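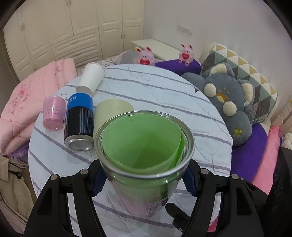

Les patins avant tout

On change trop vite les moteurs. Chez Tavard, quand une pince lâche un bocal, le premier réflexe est de commander un actionneur. Je commence par les patins : un chiffon, puis un contrôle des axes, tous les 700 cycles environ. Cela prend trois minutes. Un patin lustré glisse sur le plastique lisse, et aucun réglage logiciel n'y changera grand-chose.
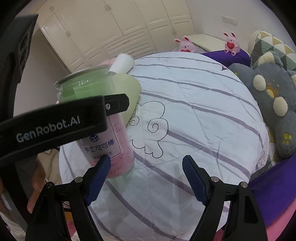
Patins bleus à relief losangé, de part et d'autre du bocal.

Le carnet d'entretien devrait rester près de la machine.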